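Why Does Cloth Get Wrinkly? (And How Do You Fold It Flat?)
by Kanyarat Siriwan
For readers 7 and up

Quick one this month. Mathias and Seraina Aebischer wrote in from Butstead with a question. Why does a cloth go all crumply when you drop it, but a sheet of cardboard doesn't? Good question! Grab a dish towel, you'll need it.

First, what is cloth anyway?

Threads. Lots and lots of threads. In a woven cloth, like most dish towels, some threads go up and down and the others go side to side — over, under, over, under. Hold your towel near a lamp and look really close. See the tiny squares? Those are the threads crossing.

In a knitted cloth, like a T-shirt, the thread goes in loops instead. Loop through loop through loop. That's why a T-shirt stretches and a dish towel mostly doesn't.

Either way there are little gaps in there. The threads can slide a bit and bend a lot. So cloth is floppy. Cardboard is made of fibers pressed and stuck together, so they can't slide around much. Not floppy. Bends once, then stays bent.

So where do wrinkles come from?

Squish a towel in your fist. Every thread inside gets bent, some one way, some the other. Let go. Some threads spring back and some don't. The ones that don't are your wrinkles.

Cotton is bad at springing back. Linen is even worse. Wool is pretty good at it, and so is polyester (that's the stuff a lot of soccer shirts are made of).

Water and heat make a diffrence too. Wet cotton bends easily and then dries in whatever shape you left it. So a towel that dries in a ball stays a ball, sort of. And an iron does the same trick backwards — warm, a bit of steam, press flat, let it cool. Now the threads are stuck in the flat shape. (Irons are a grown-up job, please.)

You need somewhere flat

Folding in the air is hard. Try it. The middle sags, the corners swing around, you run out of hands. A table fixes most of that. The table holds the cloth up for you, so your hands only have to move the edges.
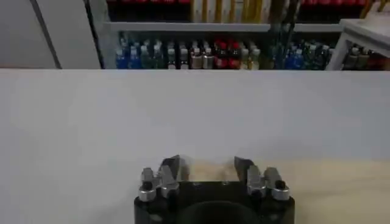

Smooth is better than rough. On a rough surface the cloth catches and drags and you get new wrinkles while you're fixing the old ones. Beds work but they're squashy. Floors work but, well, feet.

Check the size as well. If the cloth hangs way over the side, the hanging part pulls on the rest and the whole thing slides off. Happened to me with a tablecloth. Twice.

How to find a corner in a crumpled cloth

This is the tricky part! When a cloth is all bunched up the corners hide. They're folded under or tucked inside, and a crease can look a lot like an edge.

Hrefna Vídalín teaches sewing to kids at the Narnari club and here's what she told me. Pick up any edge you can find. Just the edge. Then slide your fingers along it until you run out of edge. That's a corner. Keep hold of it! Then follow the next edge along to the next corner, with your other hand.

How do you tell an edge from a crease? Pinch it. A real edge often has a hem, a little strip folded over and stitched down. Feels thick and bumpy. A crease is smooth, and if you pull gently it just opens out and goes away.

Now the pulling

Two corners, one in each hand. Move your hands apart slowly. Watch the wrinkles between them — they get long and thin, and lots of them disapear. That's because you're pulling the bent threads straight.

Pull too hard and you get new lines running from hand to hand. Try it and look. Those are called tension lines. Relax a bit and they go.

And did you notice it only works where you're pulling? The part down by your tummy can still be a mess.

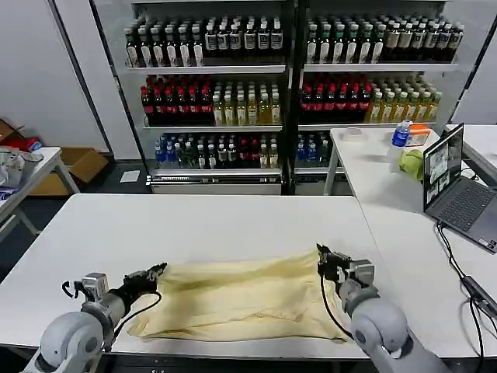

So lay the cloth down and do the other edge too. Then smooth from the middle out to the sides with flat hands. Middle first. If you start at the sides you push all the wrinkles into the middle and they have nowhere to go.

Then fold. Bring one short edge over to meet the other, line up the corners, smooth again. Now do it once more the other way. You get 4 layers. How many after another fold? Work it out before you peek at your towel.

Try this at home

You need: one dish towel, one T-shirt, a table, a clock.

Crumple the towel tight for 18 seconds. Open it out. How wrinkly?
Do the same with the T-shirt. More or less wrinkly than the towel?
Now put a damp towel in a ball and leave it until morning. Ask first. Open it up and see what you've got.
Last one: shut your eyes, have somebody drop the towel in a heap, and find all the corners by feel. Leopold Egger, age 13, did it in 89 seconds. His sister was faster but she won't let me print her time.

Words to know

Woven: made of threads that cross over and under each other.
Knitted: made of loops.
Hem: a folded, stitched edge.
Crease: a line where something was bent.
Tension: a pulling force, like on a rope in tug-of-war.

Next month: why is Velcro so loud? Send your questions in before then.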